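Keeping Toy Libraries Within Walking Distance

The Powell district toy library has operated from the same hall for 18 years. Council now proposes to close it, together with the smaller branch at Irnance, and to move both collections to a single regional centre at Sesa. The proposal deserves a more careful reading than it has received.

The financial argument is simple enough. One lease costs less than two, and a centralised catalogue is easier to maintain. Membership at Powell stands at 86 households, a figure the briefing paper treats as evidence of decline. It does not record how many of those households have no car.
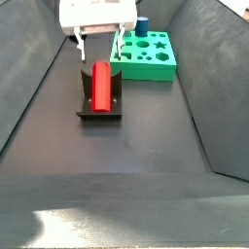

What a Loan Is Worth

A plain block in green or red may occupy a toddler for a month and then be of no further interest. Borrowing suits that pattern of use. It also brings parents through the door at regular intervals, where they meet other parents and, in many cases, the maternal health nurse. A regional centre 60 minutes away by bus will not be visited in the same manner — it will be visited once, if at all.

Council should retain the Powell branch, review its opening hours and publish the full costings before any further vote is taken.

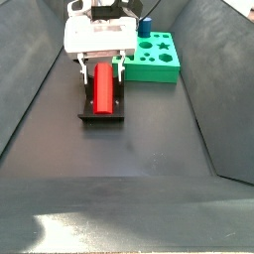 Tâm Vũ has written in reply that the case for Powell is sound but that Irnance should not be treated as an afterthought. Families there already travel to Powell for most services, she notes, and a fortnightly loan session in the school library would cost very little to trial.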